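Minutes of the maintenance meeting, hand gripper unit 2
Serville workshop, upstairs room, Saturday, 9:30 a.m.

Present: Fiorella Cirillo (chair), Marek, Odile, Tendai, and myself for the minutes.
Excused: Paulo.

1. Minutes of the last meeting
Accepted with one correction. Under point 4 it was written that the spare camera cable is stored in Vatel. It is in Serville, in the gray drawer under the printer.

2. State of the unit
Tendai reported that unit 2 has now 3,120 closing cycles since the service in May. The trigger returns well. The left finger has a small play at the root, which can be felt by hand when the unit is held with the tips up. The right finger has none. Marek had opened the left housing on the day before and did not find a crack. He thinks that the guide is worn and not the finger itself.
Fiorella asked if we can continue to record with the play. Marek answered yes, for light objects, but the opening width must be checked again after each session and written in the log. Agreed.

3. Yellow fingertip pads
Long discussion. The present pads are from the second batch of Rugemalira and they are somewhat softer than the first ones. Odile likes them better for thin and flat things, because the edge gives a little when it touches the table. Marek does not like them because the screws pull in and the pad turns after some time.
Of the 67 recordings checked by Odile, 41 were good without remark. In most of the others the tips did not meet in parallel, and the object was turned on closing. She cannot say from the recordings alone if the pads or the play in the left finger is responsible.
Decided:
- The pads stay on until the next meeting.
- Screws are tightened by hand only, with the short key. The electric driver is not to be used on this unit any more.
- A line is drawn with fine marker across pad and finger strip on the back side, so that a turned pad is noticed before the session.
- Marek orders a set of the harder pads for comparison.

4. Camera
The lens was cleaned with the paper from the kitchen roll at least once, and Fiorella asked that it does not happen again. Cloths are now in a bag tied to the case. Tendai showed the order of work: first the air bulb, then the dry cloth, and fluid only if a spot remains.
The exposure was discussed shortly. On pale tables the light surfaces come out too bright. Odile would like to fix the exposure by hand. Tendai prefers to leave it on automatic until the new Wandolen software is installed, then test both. Left open.
The camera ring must be seated until the click. If it is not, the calibration is worth nothing — we lost a whole morning by this at Vatel. Calibration is to be repeated each time the ring was removed, also when it was removed for a moment only.

5. Charging and storage
The battery holds up to 2 hours. It should not remain on the charger over the night. The unit goes back in the case with the fingers open, otherwise the tips press on each other and the pads take a form.
Paulo had asked by e-mail for a second case. Refused for now, no budget.

6. Other matters
Marek asked who has the short key. Odile has it and will bring it.
The log sheet gets a new column for the opening width. Fiorella will change the template.
For the daily check, the unit is closed slowly on a thin object and one looks at the camera picture while doing it. Both yellow tips should come to the object at the same height.
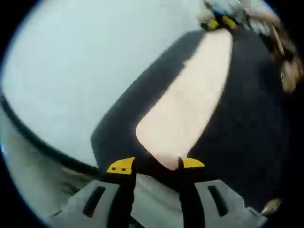 When one tip arrives before the other, stop and write it in the log, and call Marek before anything is unscrewed. Next meeting in the same room, Tendai brings the left guide if it has been delivered. Closed at 10:50.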